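Search the Young Tinkerers pages Go

Why Did the Robot Drop the Cup?

Last updated in January
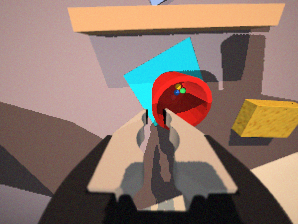

Zidik's practice table, drawn by a computer. Can you spot the three little balls in the red cup?

Have you ever reached for a glass of milk while looking at something else, and bumped it instead? Then you already know a little of how Zidik felt (well, robots don't feel things, but you know what I mean!).

Zidik is a robot arm that lives at the Cullwood workshop, and before it is ever allowed to pick up a real cup it has to practice on a pretend one, inside a computer. A pretend world like this is called a simulation. It's a bit like a video game, except that the robot is the one playing - over and over, all day and all night, without stopping for a snack.

Zidik practiced picking up a cup 3,000 times. For the first 2,000 tries things went beautifully, and everybody was very pleased. Then the people at Cullwood changed the pretend lamp so that it made big, dark shadows, and oh dear! Zidik began to miss. In the next 900 tries it knocked the cup over or dropped it 300 times, and the little balls went rolling off all over the pretend table.

So what went wrong? Engelbert Pfister, who looks after Zidik, watched the bad tries again very slowly. He noticed that the fingers kept closing too far to one side. You and I know that a shadow is only a place where the light can't reach, but to Zidik a dark patch with a sharp edge looked like part of the cup. It was trying to grab the shadow!

A mistake like that is called a fault, and finding one in a simulation is really rather lucky. Pretend cups don't break, and pretend balls don't roll under anybody's shoes. With a real arm somebody could get a pinched finger, so real robots have a big stop button close by, and people stand well back while the arm is moving.

To fix the fault, Engelbert gave Zidik lots of new practice with the lamp in different places - high, low, bright and dim. Bit by bit it learned to leave the shadows alone.

Try it yourself! Put a cup on a table in a dark room, ask a grown-up to shine a flashlight at it from one side, and draw around the shadow on a sheet of paper. Now move the flashlight and draw it again. Is the shadow the same shape as the cup?

14 comments 52 shares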